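Vomstead teleoperation project: second progress report

To: Glenys Skyrme
From: Aileen Dimaculangan
05/03/2021

Hello Glenys,

You asked for something shorter than last time and with fewer graphs, so I've left the graphs out altogether (Kobina has them all if you change your mind!). I'll tell you where we are with the demonstrations, what's gone wrong, what the money has gone on and what I'd like from you before May.

The headline is that we have 451 usable demonstrations of the cloth fold. The plan we agreed said 1,000 by the end of this stage, so we're behind, and I'd sooner say so in the second paragraph than have you find it on page three. I still think we'll get there. Most of the shortfall comes from the first few weeks, when we recorded plenty of folds and then threw a lot of them away, and the daily numbers now are much better than they were.

What went wrong with the early ones was mostly us. Mark Anthony and I had each taught ourselves to drive the arms on our own, and we'd ended up with completely different habits. He likes to pinch a corner from the side and drag it over low. I was lifting the corner high and dropping it, a bit like making a bed. Both ways give you a decent fold, but when Kobina trained on the two sets mixed together the arms did something halfway between, going up a bit, then changing their mind, then letting go in mid-air. It was quite funny the first time and very depressing by the Thursday. We sat down together, watched a lot of recordings, and agreed on one way to do it (Mark Anthony's, I'm sorry to say). Everything in the 451 has been done that way.

The other big change was the hand controllers. The old Morkex pair had a small lag on the left side, small enough that you learn to live with it, and what you do to live with it is slow down and wait. So all our early demonstrations had these little pauses in them, and of course the arms learned the pauses too. We swapped to the Drereo set in the new year and I could feel the difference within a minute. Edgardo did the wiring and rewrote the bit that matches your hand movement to the arm movement, and he also put in a foot pedal to start and stop recording. I can't tell you how much I love the pedal. Before that I was letting go of a controller to hit a key, and half the recordings ended with an arm sagging.

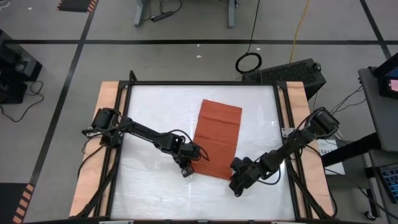 Starting positions are what I've spent most of my own time on lately. If the cloth always begins in the same place, the arms learn the place and very little else, and then somebody nudges it and the whole thing falls to bits. So we now have a rule for the operators: put it down flat, but vary where it sits and which way it's turned between one recording and the next. A slight tilt, like the orange cloth has there, is about the easiest sort of variation we ask for, and I want plenty of those before we go on to the big angles. Creases are a sort of variation too. You'll notice the faint ones running across the upper part of the cloth, and I've asked everyone to leave creases like that alone and resist smoothing them out, which goes against every instinct if you were brought up by my mother. Real laundry has creases. Edgardo wants to add crumpled starts as well, but I've said no until the flat ones are solid.

Training new operators is going better than I expected. We've got it down to a morning. People begin with one arm and simply touch the corners of the cloth, then they pick up and put down, then they get the second arm, and only after lunch do they try a whole fold. Nearly everybody grips the controllers far too hard to begin with, and then their wrists ache and they think they're bad at it. We make people stop for ten minutes in every hour now. I know that looks like lost time on paper, but the recordings from people who've had a break are plainly cleaner, and we throw away fewer of them.

On money. We had 2,000 pounds set aside for equipment and 2,000 for operators' hours. The equipment pot is spent, nearly all of it on the Drereo controllers. The hours pot has a fair bit left in it, simply because we stopped recording while the controllers were being changed. I'd like to use what remains on two extra operators for the next stretch and I need your yes in writing before I can book them.

One more request. The partner team in Cabanatuan have offered to record the same fold on their own arms, using our instructions, so we can see whether the demonstrations carry over. It wouldn't cost us anything except Kobina's time. I'm very keen. Could you let me know if the agreement allows us to share recordings in both directions, or if that has to go past somebody first?

Next report will be in May, and I'll send a few clips of the folds with it so you can see the good ones and the silly ones.

All the best,
Aileen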